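The engineer I spoke with works on the kitchen arm project at Closgate, a small company that makes software for robot grippers. We met on a Tuesday, and she asked that I not use her name. She wanted to talk about the weeks when the gripper kept dropping its ladle.

"First we saw only a number," she said. "We run 800 trials in simulation every night. Normally 18 or so fail. One morning there were 200 failures, and all of them were with the ladle."

The team's first idea was that the grasp was too weak, so they raised the closing force. The next night was worse. The handle is slender, and with more force the simulated contact became unstable. The ladle began to turn between the fingers, and in several trials it left the gripper at a speed that no real ladle would have.

"We laughed a little," she told me. "Then we stopped, because the same controller was planned for the real arm in the same month."

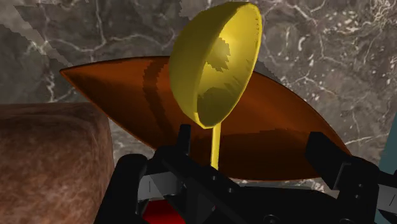
## Finding the cause

She opened trial 422 on her laptop and stopped it at a moment when the yellow ladle stands upright between the black jaws, with the gray marble behind it. "In this moment all looks good," she said. "For a long time I looked only at such moments. It was my mistake."

The fault was in the force limit. After an update of Tapsell, their control library, the limit was read in a different unit, and the check that should stop the motor never reacted. Heavier objects hid the problem. The thin handle did not.

I asked if a person could have been hurt.

"In simulation, no. With the real arm and a hand near the fingers, yes, I think so. We had the emergency button, but a button needs somebody who is fast enough."

## What changed

Closgate delayed the hardware test and wrote a report for Brindent, the customer. Now the force limit is tested separately before each nightly run, and the real motor has its own limit which the software cannot change. The ladle still fails sometimes, mostly when it is picked up too near to the end of the handle. She is working on this part now.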